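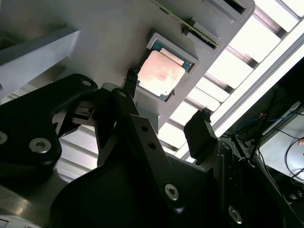
Nineteen rules for a robot that puts parts into a computer
Posted in July by Lourenço Coelho
Last updated: July, 4:40 p.m.
Print this page | E-mail this page

I have now read the Jonard handling code twice, the second time with a pencil. It has 19 rules for what they call robot-assisted assembly of desktop machines, and it's being passed around at work as if it came down a mountain on tablets. I'd keep five of them. The rest I would send back with a polite note asking who they were written for.

My complaint is simple. Most of the rules can be ticked without anybody looking at the robot. Rule 3 wants "a documented approach strategy for fragile components." Fine. I can document a terrible approach strategy before lunch and pass. Rule 8 wants operators to be "suitably familiar" with the arm. Familiar how? I'm familiar with my neighbor's dog and it still bites.

Take the processor. You've got a square chip in a square pocket, two black fingers coming at it, and a pocket wall standing up on every side. If I were writing a rule I'd start there. How much of the chip's edge can the fingers reach before they hit the wall? What does the arm do if it touches the wall first? Does it stop, or does it push on and call that a grasp? The code has one sentence about this and the sentence says "contact should be minimized." I wrote "compared to what" in the margin and went to get coffee.

Compare that with the older sheet from Karakaya, which is a single page and ugly. It says the fixture and the case have to be located separately, and located again after either one has been moved. It says to write down the closing force you set and the part you set it for. You can check both with a glance at the log. I don't love everything on that sheet (the bit about cable ties reads like a grudge) but I have never had to guess what it meant.

Pads, too. The Jonard text says fingertips should be "maintained in serviceable condition." A worn pad will go on picking things up for weeks, and every one of those picks counts as serviceable. I would rather see a limit, any limit. At Flustov they change pads at 600 cycles whether the pads look tired or not. Maybe 600 is too early. I don't know, and I suspect they don't either, but it's a number, and you can argue with a number.

Then there's Rule 12, "the work area shall be free of items not required for the task." I agree with it right up until I ask what's required. Open a tower on its side on a bench and you have wires in bundles, latches, levers, a drive cage with sharp corners, all of it inside the thing you're working on. The clutter that catches a gripper came with the computer – you can't tidy it off the table. A useful rule would tell me to say which way the wires go before the arm comes in, and who checks that they stayed there.

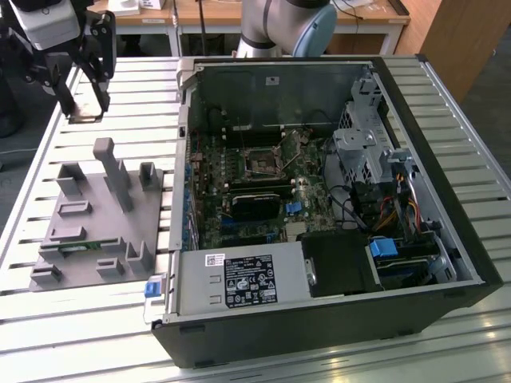 Should the memory go in before the processor or after it?

The code doesn't set an order, and I think it should leave that to the shop, as long as the order is written down and the arm's path is checked again for each step. A path that clears the board with the slots empty may not clear it once they're filled.

Back to my pencil. There's a section on people, and I was ready to like it. It says a person may step in "when safe." Anyone who has stood next to one of these cells knows that a stopped arm and an arm waiting for its next instruction look exactly the same. So tell me what state it has to be in, and what light or message shows that state, and make me say it out loud before I reach in. Karakaya gets this into two lines. Jonard takes a page and leaves it out.

The vendor people from Climska told us 17 of the 19 rules are "met out of the box." I believe them, and that's rather my problem. If a machine meets a rule while it's still in its crate, the rule wasn't asking much about the work.

For what it's worth, the ones I'd keep are 2 (fixtures fastened or checked before each run), 5 (one person named as in charge of the stop), 9 (dropped parts are set aside and not reused until somebody has looked at them), 14 (failed attempts are kept in the record) and 19 (the rules get reviewed every year). Rule 14 is the best of the bunch. I've seen too many demos where the first four tries went in the bin and the fifth went on the slide.

I sent a shorter version of this to the Jonard address at the bottom of the document. So far I've had an automatic reply thanking me for my interest in compliance. If I get a real one I'll put it up, including the parts where they tell me I'm wrong about Rule 12.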